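3.2 Route cards and the order of legs

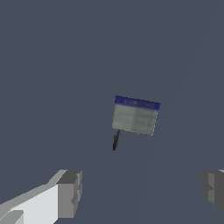

The walkers in the Koruvwood sessions were given a route card at the trailhead and asked to complete it before setting off. Each card had a row for every leg, with columns for bearing, distance, expected time and the feature that would tell the walker the leg was finished. We called this last item the catching feature, following common usage among instructors. It could be a stream, a fence line, a change in slope or the edge of a plantation. Walkers were free to choose their own legs as long as they passed through the four fixed points marked on the map.

Cards were collected at the finish and compared with the track logs. Of the 79 walkers who started, all handed in a card, although some cards had been filled in only as far as the second fixed point. Where a card was incomplete we kept the legs that had been written down and left out the rest. No attempt was made to rebuild a plan from the track, as an early trial at Larow had shown that two coders reading the same track would often divide it into legs in different ways.

Long legs were common. Walkers who had described themselves as confident with a compass tended to draw a straight line between fixed points and take one bearing for the whole distance. Those who described themselves as beginners more often broke the route into short pieces that followed paths and streams. The beginners' cards took longer to write and some walkers complained about the time spent at the trailhead, but their legs were easier to match to the ground.

3.3 Drift on a bearing

Drift was measured as the distance between the walker's position and the planned line, taken at right angles to the line at the end of each leg. The track loggers were sealed and carried in the top pocket of the pack, so walkers could not consult them. The full set came to 1,495 legs once repeat visits were included. We report drift by type of ground, because the three types at Koruvwood (open heath, old woodland and young plantation) call for different ways of holding a line.

On open heath most walkers picked a distant mark, put the compass away and walked to the mark. Drift was small, and what there was came mainly from the original bearing. Several walkers had set the bearing correctly on the map and then forgotten to allow for the difference between grid north and magnetic north. The error was the same on every leg of the card, which made it simple to spot afterwards. None of these walkers noticed it on the heath. Most noticed it at the first stream crossing, where the bank was the wrong shape.

Old woodland gave a wider spread. Marks had to be chosen close by, often a single trunk, and changed many times within one leg. Going round a fallen tree was the usual point at which a walker left the line. Rocío Garrido, who led the woodland sessions, had taught the method of passing obstacles on alternate sides, first left and then right, so that small errors would tend to cancel. Walkers who wrote this method on their card as a reminder used it. Among the others it was mostly dropped after the first quarter of an hour, and the tracks show them passing again and again on the downhill side.

Young plantation was the slowest ground and the one walkers liked least. The planting rows run slightly across the most direct line between the third and fourth fixed points, and nearly every walker was pulled along them. A few made use of this by aiming off: they set a bearing well to one side of the fixed point, reached the boundary ditch, and then knew which way to turn. We had expected more people to do so, given that aiming off had been covered in the morning talk.

3.4 Pace counting

Distance on each leg was estimated by pacing. Walkers measured their double paces over a taped course on level track before the start. Renata Quezada suggested adding a second taped course uphill, and this was done from November onwards. The effect on the written cards was clear, as walkers began to enter a separate pace figure for climbs. The effect on the ground is harder to judge. Counts were lost when people stopped to talk, crossed wire or put on waterproofs, and a lost count was generally replaced by a guess.

Beads on a cord were offered to everyone. Those who took them kept their count better through the plantation, but we did not assign the beads at random, and the walkers who chose them may have been the more careful ones to begin with. The Montecinos sessions, described in section 5, were set up to deal with this.

Time was recorded as a second check on distance. It worked well on paths and badly elsewhere. In the plantation, walkers who trusted the watch over the pace count usually stopped short of the ditch and began to search too early. A search begun too early was the most common cause of a walker asking for help by radio.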